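Ticket 131: Right hand gripper letting go of cloth during the stretch step
Project: Ukholm folding sessions
Equipment: hand-held gripper pair, supplied by Jemitz
Status: open, waiting on parts
Opened: 13th August

What we're seeing

Hello all, and thanks in advance for your patience with a long one. I've been running the T-shirt sessions on the bed set-up at the Economou flat, and the right gripper has started dropping its end of the garment. It doesn't happen on every fold, which would almost be easier to live with. You pick up both ends, draw them apart until the top of the shirt goes firm, and just as you're ready to lay it down the right side slides out of the jaws. The trigger is still fully squeezed when it happens, and the recording software still reports the jaws as closed.

I went back through my notes and found 18 drops in the last 700 folds, all of them on the right. The left one has been a perfect lamb the whole time. It may not sound like many, but each drop spoils the take, and the folding model learns from these recordings, so I'd much prefer it didn't pick up the habit from us!

There's a small safety side to it as well. When the cloth lets go under tension your left arm flies outward, and on one occasion I gave the bedside lamp a fair old whack. No harm done to me or the lamp, but please keep your pulls gentle until this is sorted, and clear anything breakable from either side of you.

What I've tried so far

1. Restarted both grippers and let them find their open and closed positions again. There were no errors, and the drops came back within the hour.

2. Wiped the jaw pads with a damp cloth and let them dry. A bit of lint came off the right one, a sort of greyish fluff. It behaved beautifully for a while and then went back to its old tricks, so I'd call that a partial help at best.

3. Swapped the grippers over, left for right. The fault followed the gripper, so I think we can stop blaming my right hand (I was getting a complex about it). I've since put them back the usual way round.

4. Tried the paper strip test from the Flaltus maintenance sheet. The left jaws held the strip all along their length. The right jaws held it at the back, but at the tip I could pull it free with next to no effort. I repeated it 3 times and got the same result.

5. Went back to a real shirt, gathering a good bunch of cloth well into the jaws at each end before stretching it slowly over the bedsheet. Gripping deep like this seems to be the workaround for now, though it's slower and makes a crumpled start to the fold.

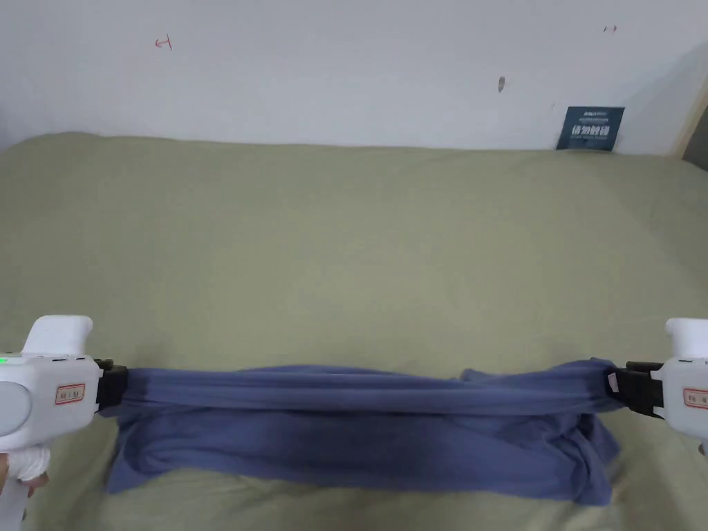 Where we're up to

My best guess is that the right jaw pad has worn at the tip, or the jaw itself has been knocked slightly out of line. I had similar trouble with an older pair back in January, and new pads fixed that one, so I've asked Jemitz for a set and will fit both sides while I'm at it.

In the meantime, please use the deep grip on the right, wipe the pads before each session, and mark any dropped take as "slip" in the log so it can be pulled out later. If you see the left one do it too, add a note to this ticket, even if it's only the once. I'll run the paper test again when the new pads are on and post the result before closing this off.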